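Tue 2 January

**1**
Thread on backing fabric for bookcloth. I've been rebinding the parish magazines for the Nollatholm reading room since October and have now spoilt enough cloth to have opinions. Mostly notes to myself. Corrections welcome.

**2**
Terms first. Bookcloth is woven fabric with something on the reverse that stops glue coming through to the face. Commercial cloth has paper, starch or an acrylic coating. Home-made cloth has thin tissue and paste, and that's the sort covered below.

**3**
Why bother: colour. The set was first bound in a blue-green that no supplier I know of still sells as finished cloth. Plain dyed cotton in the right range is easy to get from dressmaking shops. Finished cloth costs more per metre too, but I haven't worked out what my time is worth.

**4**
Fabric choice. You want a plain weave, close but not stiff, no stretch. Hold it up to a window. If you can make out the glazing bars clearly, paste will find its way through whatever you put on the back.

**5**
Avoid anything with elastane, even a small percentage. It relaxes when damp, then pulls back while the paste is drying and takes the tissue with it. The result curls like a roof tile and no pressing will cure it.

**6**
Polycotton works but dries oddly. Gareth Staniforth swears by it for account books. I've had the tissue lift at the corners twice. His paste may be thicker than mine.

**7**
Wash first. Shop cotton is full of size, and size repels paste in patches. Warm wash, no softener, line dry. Softener leaves a film that does the same thing as the size you have just taken out.

**8**
Test for loose dye while you're there. Wet a corner, fold it in white kitchen paper, put a weight on it, leave it an hour. Strong greens and reds are the usual offenders. If the paper colours, wash again. If it still colours on the third go, use it for something else.

**9**
Then iron. Iron on the back, along the grain, while slightly damp. Going diagonally pulls the weave out of square, and you won't see that until it's on a board with a straight edge next to it.

**10**
Storage matters more than I expected. Rolled cloth stays flat. Folded cloth keeps its fold lines, and broad soft wrinkles are less of a problem than sharp ones. The broad ones mostly relax at the damping stage. The sharp ones are set in the yarn.

**11**
Check under light from one side before pasting. Matte fabric hides a fine crease under an overhead lamp, then shows it on the finished cover. Thin diagonal ones are the worst. They run across the grain, so smoothing along warp or weft does nothing for them.

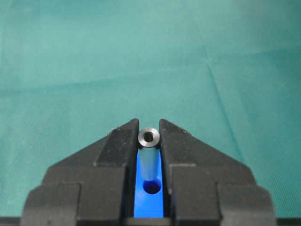

**12**
A crease of that sort, thin and slanting across teal-green cloth, goes back to the iron. Damp the line itself with a brush, wait a minute, press from the reverse. Don't steam from the face. It raises the nap and you get a shiny track.

**13**
Also on colour: uneven light will make one piece of teal look like two. Before deciding a length has faded, turn it end for end and look again. If the darker side has moved with the cloth, it's the cloth. If it's still on your right, it's the lamp.

**14**
Tissue. I use a long-fibred Japanese type, the cheapest that doesn't fall apart when wet. Cut it larger than the fabric on all sides by a couple of fingers' width. The overlap is what sticks to the board and holds everything under tension.

**15**
Tissue has a grain as well. Match it to the warp. Tear a scrap in both directions if unsure: the straighter tear is the grain. The warp runs parallel to the selvedge, so keep the selvedge on until the last cut or mark it with chalk.

**16**
Paste. Wheat starch, cooked, sieved, thinned until it drops off the brush like single cream. Lumps will print through as small bumps. Sieve twice. Flour paste is fine for practice but goes grey and attracts silverfish.

**17**
Shelf life of cooked paste: three days in the fridge here, fewer in summer. If it has gone watery, bin it. Stirring it back together gives you something that looks like paste and holds like milk.

**18**
Laying down. Fabric face down on a clean, smooth surface. Mist it until evenly damp, then brush it flat from the centre. Dark patches are wetter than pale ones. Wait until the tone evens out before going near it with tissue.

**19**
Paste the tissue on a second surface, never the fabric. This is the step everyone tries to shortcut. Paste on the fabric goes into the weave and comes out on the face as a dull bloom. It doesn't brush off.

**20**
Lifting wet tissue: lay a ruler or thin batten along one short edge, fold the edge over it, lift. Lower the free end first and brush down as you go. A second pair of hands is useful. Tayla Rakena does mine and is better at it than I am.

**21**
Tamp with a stiff dry brush, straight up and down, not sweeping. You're pushing fibres into the back of the weave. Edges need the most. Anything that hasn't bonded now will be an air bubble later.

**22**
Drying. Paste the tissue margin only, lift the whole thing, put it face out on a smooth board. Slip a strip of scrap paper under one edge, so there's somewhere to get a knife in. Leave it a full day. Keep it away from radiators.

**23**
It will sag, look dreadful, then tighten. Do not intervene at the sagging stage.

**24**
When it's drum-tight and no longer cool to the back of the hand, slit round the margin and lift. Roll it loosely round a tube. I leave mine another week before cutting, mainly through having a queue.

**25**
Numbers for anyone comparing. My last batch came out at 282 g/m² finished. Stiffer than I'd like. It folds over a board edge neatly but resists at the joint. Thinner paste next time, or a lighter tissue. I'll change one and leave the other alone.

**26**
Cutting. Knife, steel rule, new blade. Scissors lift the tissue at the edge. Turn-ins of 15 mm are standard and I see no reason to differ. Mark on the back in pencil, never ballpoint. Ballpoint migrates.

**27**
Glue for the boards is another subject. Short version: PVA and paste mixed, brushed on the cloth, thin. Straight PVA grabs too fast on a large board. Straight paste is wet enough to warp it.

**28**
Warping: the cloth pulls the board outwards as it dries. Line the inside with paper of similar pull and it comes back. If it comes back too far, your lining was too heavy. Helmut Tiedemann keeps a shelf of offcuts labelled by how badly each one bent, and I should have started one years ago.

**29**
Question from Jannik Thiele by message: can you use iron-on webbing in place of paste? Yes. It's quick and clean, and the cloth comes out perfectly usable. It feels slightly plasticky and I don't know how it ages. For a notebook I'd do it. For the reading room set I won't.

**30**
Second question, same source: does it work on printed cotton? Yes, with the dye test done properly. Big patterns need planning at the spine or you'll end up with half a flower on the joint.

**31**
Progress: 54 volumes recovered, a shelf and a half still in the old cloth. The early ones have slightly open weave and I can see glue in two places on volume nine. It stays as it is. The text block is sound.

**32**
Next job is titling. Foil on matte cotton is patchy at low temperature and scorches at high. If anyone has settings for a hand-held tool on home-made cloth, I'd be glad of them. Otherwise it's paper labels again.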